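Préparer une démonstration de rangement pour une journée portes ouvertes

Niveau : débutant patient. Durée : une matinée, plus le temps de retrouver la rallonge.

Le public qui vient voir des robots s'attend à un saut périlleux. Vous allez lui montrer des livres qu'on pose sur une étagère. Après deux éditions de la journée portes ouvertes d'Irnley, je peux l'affirmer : cela se passe très bien, à condition de préparer la chose dans l'ordre.

1. Choisir une tâche que tout le monde comprend

Ranger des livres convient parfaitement. Un enfant de quatre ans voit tout de suite si c'est raté, et il le dira fort. Évitez les tâches d'atelier : à l'atelier Nartey, nous avions d'abord prévu un tri de connecteurs, et les visiteurs regardaient surtout le distributeur de café.

2. Installer le coin démonstration

Un meuble bas, contre un mur clair, avec assez de place devant pour s'accroupir. Laissez quelques objets du quotidien alentour : un logement où rien ne traîne n'a encore été signalé nulle part. Fixez la position du meuble avant de lancer le calibrage Pamell, pas après. J'ai fait l'inverse une fois, j'ai eu tout le loisir de relire la notice.

3. Faire le geste soi-même

Avant de parler de bras articulés, montrez la tâche à la main, lentement, un livre à la fois. Prenez des livres d'épaisseurs différentes, et au moins un souple : c'est lui qui fait réfléchir tout le monde.
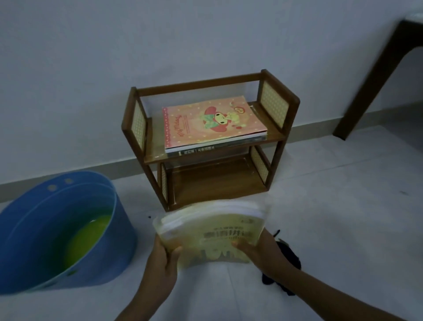 Le livre jaune, tenu à deux mains, se courbe. Le carnet rose « My Melody » est déjà sur la pile.

Demandez ensuite aux visiteurs où ils placeraient leurs doigts. Les réponses sont très assurées et toutes différentes — gardez-les, elles valent bien une diapositive.

4. Passer au robot

Lancez la séquence Altatport en vitesse réduite et annoncez-le. Sans cela, quelqu'un demandera s'il est en panne. Prévoyez de quoi parler pendant les silences : notre jeu d'essais compte 364 prises de livres, dont 110 avec une couverture souple, et le détail des échecs plaît bien davantage que celui des réussites.

5. Laisser le public essayer

Proposez aux volontaires de ranger un livre avec des moufles de cuisine. On comprend mieux le métier de pince au bout de trente secondes. Comptez jusqu'à 523 passages sur la journée si l'entrée est gratuite et qu'il pleut.

À vérifier la veille

Arrêt d'urgence testé, et accessible sans enjamber un visiteur.
Livres de rechange dans un carton fermé.
Moufles propres. Les deux de la même paire, si possible.
Affichette « Merci de ne pas nourrir le robot », réclamée chaque année par l'accueil.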